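Bring back the ugly vegetable. That's my whole argument, you can stop reading if you're busy, I'm busy too.

Still here? OK. I went into Trandach on the way home in September, the big one, not the one by the station, and every pepper was the same pepper. Same height, same shine. Three to a bag. I wanted one. Can't buy one. The bag costs what it costs and the third pepper goes soft in my fridge like always.

My neighbor Shabnam Baloch grows hers in tubs on a balcony. Twisted things, a carrot with legs. Best soup I had all year came out of those tubs. She laughs at me for taking pictures of my food before I cook it, fine, but she also never once gave me a vegetable that tasted like water.

People say looks don't matter to them. Then they stand at the bin and turn over 24 tomatoes to find the 2 with no mark. I do it too! My hand does it before I think. We got trained, years of it, and the stores point at us and say see, customers want perfect. Well what else did you ever put out. 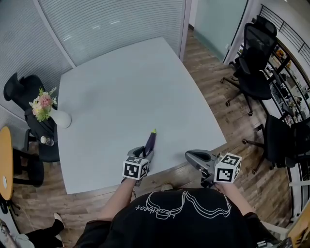
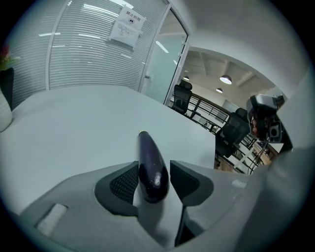

Eggplant is the worst case of this, and the one I get loud about. Everybody shops it by skin. Dorian Picard, who I've been arguing with over this since school, says a shiny skin means fresh and that's all he needs to know. Sure, shine tells you something. The one standing up in the second photo has plenty, nearly black with a little white highlight low down, and I'd put it in my basket without thinking. But shine won't tell you if it's bitter. Or picked too big, all seeds. A scar on the side tells you even less, it's a leaf rubbing in the wind, and that scar is enough to get a good eggplant thrown out before it ever sees a store. Dorian says then cook it in a stew where noone sees it. Which is my point, Dorian.

And the "wonky" boxes, don't get me started. Grurnico does one now. Extra packaging, cute name, and you pay for delivery on top. It was supposed to be the cheap stuff. Just put it in the bin next to the pretty stuff, knock the price down, let people pick. No cartoon carrot needed.

Areeba Memon's shop on my street does exactly that. One crate by the door, mixed, whatever came in bent or scratched. By 3 in the afternoon its empty. Every time I've been, anyway. She doesn't advertise it, there's a bit of cardboard with the price on and that's it.

So that's what I want from the big stores. A crate. Single peppers. Let me buy one pepper.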